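30th January

I finally went through the winter clothes. I do this twice a year, in September when things come out and again after the holidays, and this time I put it off because the bed in the back room already had other stuff piled on it.

Sweaters first. I used to hang them and the shoulders went pointy, so now they all get folded and go in the drawers. The dark navy knit one is the biggest and the worst to fold. It's heavy and it slides, and if I do it on the patchwork quilt I can't always tell if the sleeves are straight with all those snowflakes and paisley going on underneath. I still do it there. The table is too small.

My method is sleeves in, sides in, then up from the bottom in thirds. Teresa Keane showed me a rolling method a few years back and I tried it for one winter. Everything came out creased.

Denim goes in its own pile. I kept most of it and put two pairs of jeans in the bag for Olga, who is about my size and doesn't mind a worn knee.

The old Brophy cardigan is still undecided. One elbow is gone and I have the yarn to fix it, but I said that last year too. It went back on the chair.

Next is the hall closet, mostly scarves and a coat with a broken zipper. I'll get to it when I've bought more hangers.

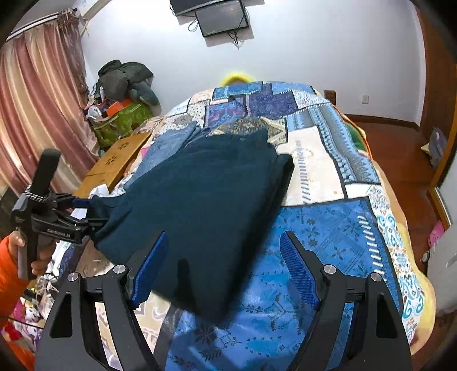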